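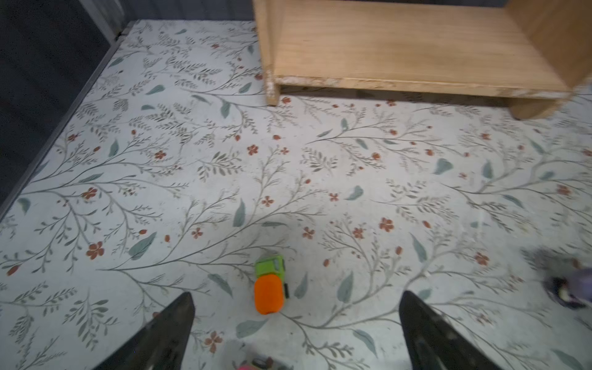 Home | About us | What's on | Hire | Contact

About the Pevberg Players

We are a small theatre company with a room of 43 seats above the old Dreven bakery, and we have been putting on plays here for ten years now (it does feel longer during tech week!). Mostly we do modern drama, the talky sort with two or three people in a room getting on each other's nerves, though every November we let our hair down with a comedy.

We rehearse four evenings a fortnight and are always glad of new faces, whether you'd like a speaking part or would far sooner be up a ladder with a lamp. Our next play is Roltemine, a new two-hander about a brother and sister clearing their father's flat, and we're all rather in love with it.

Do come and say hello in the bar afterwards.

Last updated: 13 Jul 2024
73 shares | 4 comments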